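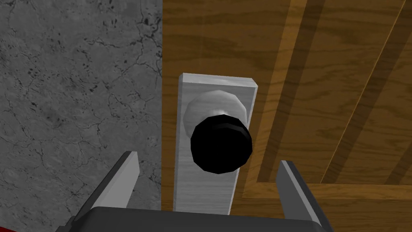 Tema 4. Copias de seguridad y respuesta ante ransomware
Apuntes de clase, versión 1/4/23 (faltan las figuras del bloque 3, las subo cuando pueda)

4.1 Repaso rápido
Ransomware = cifrado de ficheros + petición de rescate. Desde hace unos años casi siempre hay también robo previo de datos (doble extorsión). Ojo: tener copia resuelve lo primero, lo segundo no.
Vías de entrada habituales: correo con adjunto, escritorio remoto expuesto, credenciales reutilizadas, VPN sin parchear.

4.2 Regla 3-2-1
Tres copias de los datos, dos soportes distintos, una fuera de la sede. Variante 3-2-1-1-0: se añade una copia inmutable o desconectada y cero errores en la verificación.
Sincronizar con la nube no es copia -- si se cifra el original, se sincroniza el cifrado. Esto cae en el examen todos los años.

4.3 RPO y RTO
RPO: cuántos datos puedo perder, medido en tiempo. RTO: cuánto tardo en volver a funcionar.
Copia cada 24 h --> RPO de 24 h en el peor caso, suponiendo que la última copia vale.
No confundir con retención. Retención = cuánto tiempo guardo cada copia. Si el atacante lleva semanas dentro, retención de 11 días se queda corta.

4.4 Caso práctico: Gureck
Distribuidora, 83 puestos, un servidor de ficheros de 2000 GB y un ERP. Copia nocturna a un NAS en la misma red, con la misma cuenta de administrador del dominio (!). Entran por VPN un viernes, el lunes está cifrado todo, NAS incluido. Quedaba un disco externo de once días antes, en un cajon.
A trabajar en grupo:
- RPO real frente al RPO que creían tener.
- Con un enlace sostenido de 1000 Mbit/s, tiempo mínimo teórico para restaurar el servidor de ficheros. (Pista: pasad a bits. Sale algo menos de cuatro horas y media, en la práctica bastante más.)
- Qué cambiaríais primero con presupuesto cero.

4.5 Orden de actuación
Aislar equipos de la red, sin apagarlos si se puede (memoria = evidencias). Avisar al responsable. Conservar registros. Si hay datos personales afectados: notificación a la autoridad de control en 72 h desde que se tiene constancia, salvo que sea improbable el riesgo para las personas. Restaurar solo sobre sistemas limpios, empezando por el directorio y las cuentas. Cambiar contraseñas, todas.

4.6 Para la práctica
Máquina virtual Zuvness, ya está en el aula virtual. Restauración completa y restauración de un solo fichero, anotando los tiempos de las dos. Entrega en abril, fecha por confimar.

Comentarios

Tello
En 4.3, ¿el RPO cuenta desde que empieza la copia o desde que termina?

Situm
Desde que empieza, o desde la instantánea si la hay. Lo que se escriba después ya no entra.

Tello
vale, gracias. La máquina virtual me pide contraseña y no la veo por ningún lado

Situm
En el pdf de la práctica 2, última página.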